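The two-tub system has changed my bathroom shelf (and possibly my life)

I've been itching to write this one up!

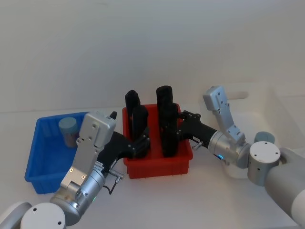 How it started

Back in January I pulled everything off the bathroom shelf to give it a wipe and found I owned far more bottles and jars than any reasonable person needs. Half of them were hiding behind the other half. I'd bought the same Kemora conditioner twice in a fortnight because the first one had rolled in behind the spare towels.

So I tried tubs. One red, one blue, both plastic, both with those ribbed sides that give your fingers something to hold on to. Red is for things I use every day, blue is for everything that gets a turn once a week or less. I love having the two colours — even half asleep I know which one to grab.

What goes in the red one

The tall black ones live here, standing up in pairs, one in front of the other. They look so much smarter together than they ever did scattered along the shelf! The tub is shallow, so the tops stick up well over the rim and I can lift one out without digging. I did try laying things flat at first, and I spent the whole week rolling them over to find the right one.

If yours are all the same colour too, put the tallest at the back. Mine have a mix of tops, rounded and flat, and I'm getting quite good at picking them by shape.

What goes in the blue one

Hardly anything, and I'm thrilled. There's a single jar with a pale blue-grey lid standing towards the back, and I've promised myself the space around it is allowed to stay space. My old Tarar hand cream was in there for a while, but it has moved to the kitchen sink where I might finally finish it.

Finding tubs that fit

My shelf is 400 mm wide, so I measured before I went anywhere near the shops. I got mine from the bargain aisle at Grurkalo for $5 each, and they rinse out in the laundry sink in no time. A flared rim does take up a bit more room than you'd expect, so measure across the top and leave yourself a little extra.

Next up is the cupboard under the sink, where there are 16 half-used cleaning sprays and a Fludent mouthwash I don't remember buying. I may need a green tub.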